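Projects > Table Service > Reports to Funder

We use cookies to remember your settings and count visits. Accept | Manage

Table Service: equipment and spending, report no. 2

Prepared for Jae-hoon Heo, Vadance Fund

You asked last time for less philosophy and more arithmetic, so we will start with the arithmetic. Of the equipment line, 71 percent is now committed. Most of that went to two hand-held grippers and the spare parts that Lehtinen sells separately, at prices suggesting each screw was raised from seed. The arm quote from Stonon arrived in January and was good for 30 days. We used 17 of them arguing about freight.

We have not signed. The quote covers the arm, the controller and a "starter mount," and the starter mount fits nothing we own - Clyde Ruiz-Ortega measured it twice, hoping to be wrong.

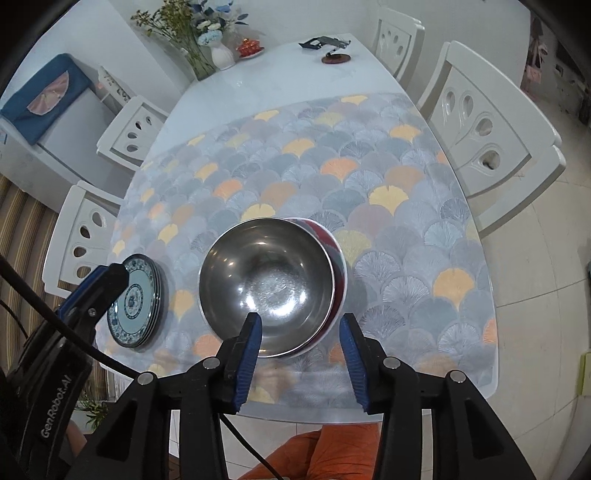 Finger pads are the item we underbudgeted. The original plan allowed one set per gripper for the whole grant period, a number I typed myself and would like to stop discussing. Household dishes are the reason we want a better stock of them. A deep steel bowl with a polished rim asks different things of the ridged blue pads than a stack of patterned plates does, and we would like to try a softer grade on the metal before committing to a bulk order. Zemo will sell us sample packs in two grades. Clyde wants both, and I have run out of arguments.

Requests for your approval:

Move the unspent travel money to pads and cables. The conference was going to be in an airport hotel anyway.

Hold the arm purchase until Stonon requotes with a mount we can use. If the new price comes in higher, we would rent for the first term and come back to you with figures.

Leave the storage line alone. It looks generous now, but it looked generous last year too.

The revised budget sheet goes to Jae-hoon by the end of the month, with the freight quotes attached.

Recent reports
Table Service: report no. 1
Rent or buy? Notes on the arm
Spare parts list, revised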